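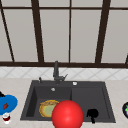
Kiretti to Reissue Indosberg Household Charm Book With Full Apparatus

Kiretti Press has confirmed a new edition of the Indosberg Charm Book, a manual of domestic folk magic first printed in 1888 and out of print for most of the period since. The edition is prepared by Jocelyn Calimlim, who has edited the press's titles on kitchen witchcraft and hearth practice for several years. It runs to 280 pages and is scheduled for release in January.

The text is a working handbook. It gives short charms, blessings, and preparations arranged by room of the house, with the kitchen taking the largest share, followed by the threshold, the bedchamber, and the stable. Most entries consist of a heading, a list of materials, a spoken formula, and a note on the proper phase of the moon. The original printer supplied no index and no page references, and several entries point to other entries by names that do not appear anywhere in the book.

Earlier reprints reproduced the first printing by photographic means and carried over its errors. The Kiretti edition has been reset from a new transcription. Calimlim compared the printed text against a handwritten copy held in Indosberg, which contains wording dropped by the printer and a different order for the kitchen section. Where the two disagree, the new edition prints the manuscript reading in the body and gives the printed reading in a footnote. Spelling has been made regular in headings only. The spoken formulas are left as found, including passages where the meter has broken down and a word is probably missing.

Plant names received separate treatment. The original uses local names, many of which were applied to more than one species. Calimlim has added a glossary that lists every candidate identification with the reason for each. Entries calling for plants now known to be toxic carry a marginal dagger, and the glossary states the hazard. No substitute is proposed in the body of the text. An appendix offers common replacements used in present-day practice, grouped by correspondence (planet, element, and purpose), and labels these as modern.

"The book has been quoted for years in a form that was never quite what it said," Calimlim writes in the editor's preface. "I wanted practitioners to be able to see which words are old, which are the printer's, and which are mine." 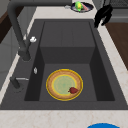 A strawberry on a yellow-rimmed plate in a kitchen sink.

The numbering system is also new. Each charm has been assigned a reference made up of a letter for the room and a number for its position, so that a charm can be cited without a page number. The same references will be used in Drirkura, the searchable catalog of published spells and charms that Kiretti operates for its subscribers. Records for the kitchen section have already been entered. The remaining sections will be added after publication, and readers will be able to search by ingredient, lunar phase, purpose, or first line of the spoken formula.

Drirkura records will show the formula and the source note but will omit the editor's commentary, which remains exclusive to the book. Access is included with the hardcover for 30 days from registration. Readers who already subscribe need take no action.

Two bindings are planned. The hardcover is sewn, with a cloth spine, and is intended to lie flat when open at any point past the first gathering. The paperback is glued. Both are produced by Salehi, which has handled the printing and binding of Kiretti's almanac line. The paper is an uncoated cream stock with enough weight to take pencil, and the outer margin has been widened for notes. A blank table for recording dates, conditions, and results follows each section.

The press has decided against an audio edition. According to the preface, the stress pattern of several formulas is uncertain, and a recording would settle by default a question the manuscript leaves open. Guidance on pronunciation is limited to a single page at the back, covering dialect words that occur more than once.

Some material will be absent. Vol. 2 of the original, a shorter part dealing with weather and livestock, is known only from an advertisement on the final leaf of the first printing, and no copy has been traced. The advertisement is reproduced in the new edition together with the chapter titles it lists. Kiretti asks anyone holding a copy, or loose leaves that may belong to one, to write to the editorial office with a transcription of the first and last lines of each page.

Advance orders open through the press and through independent metaphysical bookstores. Stores that carry the almanac line will receive the order form with their next shipment. Corrections to the text will be posted in Drirkura under the charm reference concerned and brought into later printings, with the printing number shown on the copyright page.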